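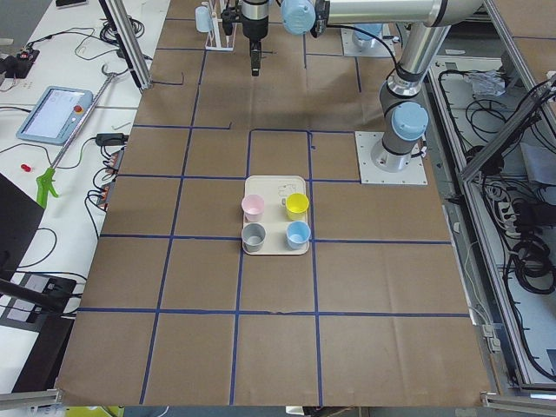

*Four small cups on a tray, kraft paper and blue tape underneath.*

## Week 2: cleaning, then sanitizing

Okay, last week ran long, so we're picking up at the bit I rushed. If you missed it, borrow someone's notes on soils (grease, protein, mineral scale) before you try the worksheet.

The thing I want you to take home is that cleaning and sanitizing are two separate jobs. Cleaning lifts the dirt off. Sanitizing knocks down the germs that are left on a surface you've already cleaned. I spent my first summer in a kitchen in Dendport spraying sanitizer straight onto greasy benches and feeling very proud of myself — it did almost nothing, and my supervisor, Rory Baxter, made me redo the whole lot!

### Reading the label

Bring a label from home next time, any cleaning product at all. Look for:

- what surfaces it's meant for (hard and non-porous is the usual wording)
- the dilution, if it's a concentrate
- the contact time
- whether food surfaces need a rinse afterwards
- what you mustn't mix it with

Contact time is the one people skip. It's how long the surface has to stay visibly wet, so if you spray and wipe in the same breath you haven't given the product a chance. On a warm day a thin coat can dry early, and then you need to put more on.

### A bit of arithmetic

Say your concentrate is mixed at 1 part to 300 parts water. For a 6 litre bucket that's 6000 ÷ 300 = 20 mL of concentrate. Please use a measuring cup and not the "glug" method (I've seen your glugs). Stronger isn't better either, as it can leave a sticky film, irritate your skin and mean an extra rinse.

Try question 21 in the workbook on your own before we go over it. The answer at the back is wrong in the older printing, so don't panic if yours doesn't match. 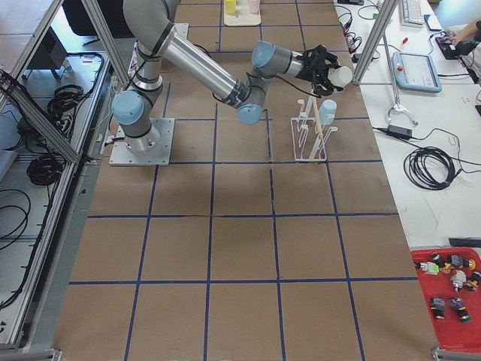 *Robot arm holding a white cylindrical object near a drying rack.*

### Cloths and drying

Colour code your cloths and stick to it: one colour for washrooms, another for food areas, and they never meet. Change the cloth when it's grubby. Dishes should air dry where you can manage it, as a damp tea towel will happily put germs back on a clean plate.

### For next time

Read the MacBrayne chapter on surfaces, up to page 482. Gloves and closed shoes for the practical, please, and label your spray bottles before you fill them.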